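Clearing polished marble: notes on the hall floor
26th July
Filed under: Floors, Household

The downstairs hall has a polished marble floor, white with gray veining, laid in large irregular slabs. I have written about the joints before, in the February post on resealing, and I will not repeat that. The subject today is narrower: how to get loose small items off a surface like this without scratching it, and what to do about the brown marks once the floor is clear.

The items got there the usual way. The drawer unit by the stairs was emptied for repair, its contents went into bags, and the bags ended up on the floor. By the afternoon there were cards, strips of wood, a comb, a small box or two, and a number of things I could not assign to any category. I decided to treat it as a proper job instead of kicking it all toward the wall.

Why dragging is a bad idea

Marble is calcite. Calcite sits at 3 on the Mohs scale, and ordinary household grit is mostly quartz, which sits at 7. Any grain trapped under a flat object and pushed across the floor will cut a line into the polish. The line is shallow, but it catches light at a low angle, and a hall with a staircase on one side gives you plenty of low angles.

Flat items are worse than tall ones. A box can be gripped at the sides and lifted straight up. A card lies flush and invites you to slide it with a fingertip until it reaches something you can lift it against. The same goes for thin metallic or metallic-looking pieces, whose edges can be harder than the stone. Combs are a special case, as the teeth collect grit.

The polish on this floor was last redone by Ikechukwu Aliyu, who took it up to 3,000 grit by hand pad after a machine pass at 2,000. He told me then that most of the damage he sees in halls comes from furniture feet and from people sliding things. I have no data of my own to set against that.

Order of work

I now do it in this order:

Long items first. Sticks and rods roll when knocked, and a rolling stick takes the smaller things with it. Pick them up in the middle, and keep the knob or end cap from swinging down onto the stone.

Boxes next, whichever way up they have landed. Check that the lid is closed before lifting.

Then thin strips of wood. Press one end lightly and the other usually rises enough to get hold of. If the strip is dead flat, use a piece of stiff paper under the edge.

Flat items last. Where two overlap, take the top one off first, straight up. Pulling the lower one out drags both.

Everything goes into a rigid plastic container. I prefer one with ribbed sides, as it is easier to hold with dry hands. Set the container down once, and lift it when you need to move along. Pushing it with a foot defeats the purpose of the exercise.

Sorting

I sort afterward, on a table. Sorting on the floor doubles the number of times each item touches the stone. Tove Sveinbjörnsson, who lives upstairs and has strong views on storage, sorts as she picks up, and uses a separate tray for each type. Her method is faster if you already know the types. With a mixed drawer you don't.

The drawer inserts I ordered are from Nirkent, in the 14 inch width. The unit measures 21 inches inside, so there will be a gap on one side for longer things. I had hoped to use the old Tramodow dividers, but the slots have worn and they no longer stand up.

The marks

Once the floor is clear, the faint brownish smudges toward one side become easier to judge. On polished marble there are three likely causes: residue sitting on the surface, etching, and a stain that has gone into the pores. Test in that order.

Wipe with a damp microfiber cloth and plain water. Residue will transfer to the cloth. If it smears, add a few drops of pH-neutral stone soap, then rinse. I use the Ivavetti concentrate at half the strength on the label — at full strength it leaves a film on this finish.

If the mark stays, look at it from the side. Etching is dull and usually pale, so a brown mark with full gloss over it points to a stain. A poultice is the next step, left under plastic for a day. No vinegar, no lemon, no bathroom descaler. Acid removes polish in seconds and does nothing useful for brown marks.

The staircase needs a separate cloth. The treads are reddish-brown parquet and get a wax cleaner, and wax on marble is slippery and hard to remove. I keep the two cloths in different colors.

Open items

The parquet edge on the lower steps wants looking at before winter. I have asked the Snorradóttir workshop for a price on refinishing and will post it when it arrives. The drawer unit is still waiting on one runner. Until it is back, the smaller things will live in the container, and I will report on the poultice if one is needed.
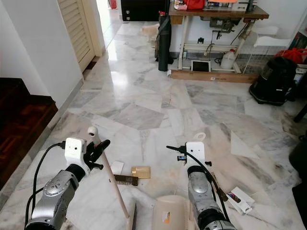
Hall floor, stairs to the left. The dark brown strip with the gold teeth looks like a comb.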